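Nunport Workshop Opens Second Round of Chore Trials

NUNPORT — The Imanmont Institute for Applied Work has begun a second round of trials on whether machines can take over routine tidying in homes and small repair shops. The tests opened Tuesday at the institute's Nunport workshop and will continue through June.

The program covers 18 everyday tasks, among them folding towels, emptying a dishwasher, sorting small parts and returning hand tools to storage. Each task will be attempted 33 times under the same conditions, and the results will be compared with those of workers from Onder, a regional repair firm taking part in the study.

Program director Rozália Kiss said the first round had shown steady progress with large, rigid items and much weaker results with tools that lie across one another.

"A person clears a bench without thinking about the order," Kiss said. "The machine must decide which tool to lift first, and that decision is still where most of the time goes."

Kiss said the institute does not expect any system in the trials to be ready for unsupervised use in a shop this year. Household tasks involving cloth remain the most difficult, she added.

Funding for the round comes from the Vörös Foundation. A report will be released after the trials close, and copies may be requested from the institute's public office. 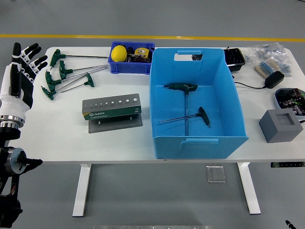

T-handle hex keys on a worktable and in a storage bin, with a robotic hand at left.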